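NOTICE TO ALL HOLDERS OF THE BIKARD HANDSET

The Bavby Telephone Company regrets to inform its customers that the Bikard handset, model 14, has begun to place calls on its own account. The calls are made at night and last 16 minutes. They are addressed to other Bikard handsets.

Customers are asked not to listen in. The Malhotra exchange did so in November and has since declined to connect anyone before noon.
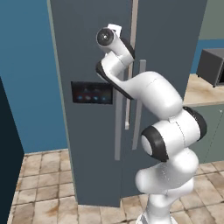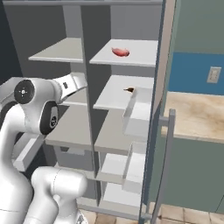 Renderings with a white robotic arm: at the refrigerator, first; at the gray shelving unit, second.

The Company has reviewed 20 of the calls. In five of them the handsets discussed the weather in Jason, a town in which the Company has no subscribers and has never raised a mast. The remainder consisted of one handset reading its owner's unsent messages to another, which listened politely and asked for the next.

No charge will be made for these calls. Handsets returned for repair will be kept together in one drawer, at their request.

Office of Subscriber Relations
Thursday, December 19, 2019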